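Filtell, le carnet des ustensiles et du rangement de table
Fiche de présentation du jeu de données, version 2

Bienvenue dans Filtell ! Le dépôt rassemble des vues rapprochées de petite vaisselle et d'ustensiles posés sur une table : cuillères de service, gobelets, assiettes, bacs en plastique. Tout ce qui traîne après un repas et qu'il faut bien finir par ranger quelque part. Je l'ai commencé un samedi de pluie avec trois cuillères et un torchon, et je ne pensais pas y prendre autant de plaisir.

Contenu

La version 2 compte 900 vues, dont 381 annotées à la main. Les vues sont réparties en 6 dossiers :

couverts_service : grandes cuillères, louches, pelles à tarte
couverts_table : fourchettes, couteaux, petites cuillères
gobelets : plastique translucide ou opaque
plats : assiettes, soucoupes, plats creux
bacs : contenants larges et bas, avec ou sans couvercle
melange : plusieurs familles sur la même table (de loin mon dossier préféré)

Chaque vue annotée a son fichier texte du même nom. Une ligne par objet, et quatre champs : famille, couleur dominante, matière de la partie visible, remarque libre. Les remarques sont en français et parfois un peu bavardes, pardon d'avance.

Conventions d'annotation

Un ustensile en deux matières reste un seul objet. Pour une cuillère à manche coloré et cuilleron en inox, on note la couleur du manche dans le champ couleur et « mixte » dans le champ matière. Le cuilleron se décrit en remarque s'il y a quelque chose à en dire, et il y a souvent quelque chose à en dire : le métal poli attrape les lampes du plafond, vire au violet ou au bleu sur le bord, c'est superbe et c'est un cauchemar pour qui veut décider d'une couleur.

Le plastique translucide a sa propre valeur, « translucide », suivie de la teinte : translucide pêche, translucide turquoise. Si une forme se devine à travers la paroi d'un bac et qu'on ne sait pas dire ce que c'est, on écrit « indéterminé ». On ne devine pas ! Une ombre et une petite cuillère se ressemblent énormément derrière un plastique dépoli.

Les objets coupés par le bord sont annotés quand même, avec la mention « partiel ». Une assiette vue par la tranche compte comme une assiette.

Limites connues

Les bacs sont presque tous rectangulaires. Les manches turquoise sont très surreprésentés dans couverts_service (j'adore cette couleur, ça se voit). Très peu de bois, pas de verre du tout. Le flou est conservé tel quel, et les vues floues ne sont pas signalées à part, ce qui sera corrigé dans la prochaine version, prévue pour novembre.

Utilisation

Le script kashyap.py, à la racine, lit les annotations et produit un tableau par dossier. L'option cesden trie ce tableau par couleur. Les anciens fichiers Veravholm, avec leurs trois champs, sont toujours lus, la remarque restant vide.

Contributions

Elles sont les bienvenues, surtout pour plats et gobelets. Une vue par fichier, table débarrassée du courrier et des miettes autant que possible, et l'annotation jointe si vous en avez le courage.

Aperçu, dossier melange 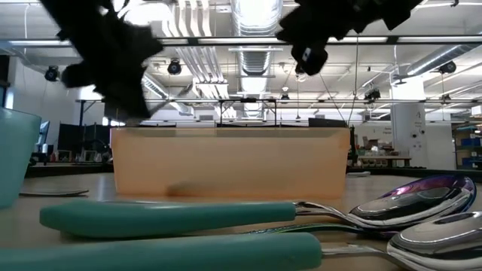

Devendra Awasthi : merci pour la fiche, elle m'a donné envie de vider mes tiroirs ! Une question sur « mixte » : je fais quoi d'une louche tout en inox avec juste un anneau de silicone au bout du manche ? J'ai mis « inox » et l'anneau en remarque, mais je peux reprendre mes fichiers si tu préfères l'inverse.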